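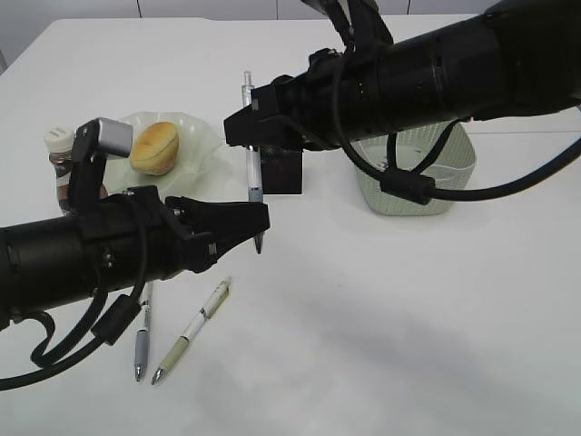 How do I tell whether a robot demo is worth anything to my shop?

Ask for something that wasn't on the program, then watch what the staff do before the robot does anything. Most of what I know about judging these visits comes from that one habit.

I've sat through more than 25 vendor open days, and the brochures all promise the same thing. Cledum says its two-arm cell "handles everyday items." Fine. Which ones, and who put them there?

Before you go

Write down the three jobs you would really hand over. Email them ahead, and bring a few of your own parts in a bag. Skiment let me use mine after some discussion. Bach would not, and that told me plenty.

Get there early if you can. Setup is usually more useful to watch than the show.

At the table

Stand where you can see the grippers from the side. Pick one item and follow it through a full cycle.
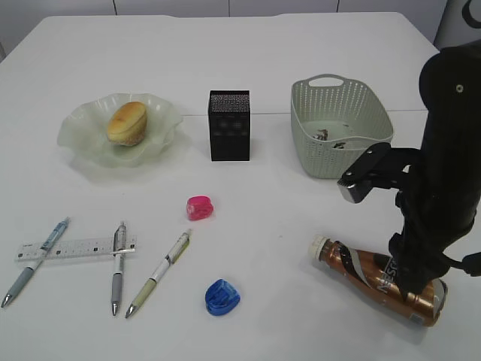 Then ask for the same cycle again with the item turned a quarter of the way around. If the answer is "after lunch," write that down too.

Thin things and shiny things are where I'd push. A pen is a fair request – light, narrow, and easy to pinch badly. A bottle on its side is another. Ask whether a person is steering the arms or a program is running them. Both can be fine, but they are different products at different prices, and salespeople can be slow to say which one you're looking at.

Keep a tally of tries and misses. At Turketti I asked for 13 repeats and got 8 before the break. I only count what I saw.

Notes from a visit

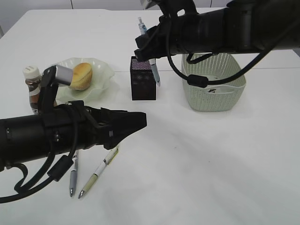
Turketti showroom, Aug 29, 2019

Two arms, one white table, small household goods. Staff were polite and a bit rushed. I asked about cycle time and was handed a leaflet. I asked again and got a number for a different model.

Asked for the error log. They will send it – I have heard that before. Follow up in March if nothing has come, and don't sign for a trial unit until it does.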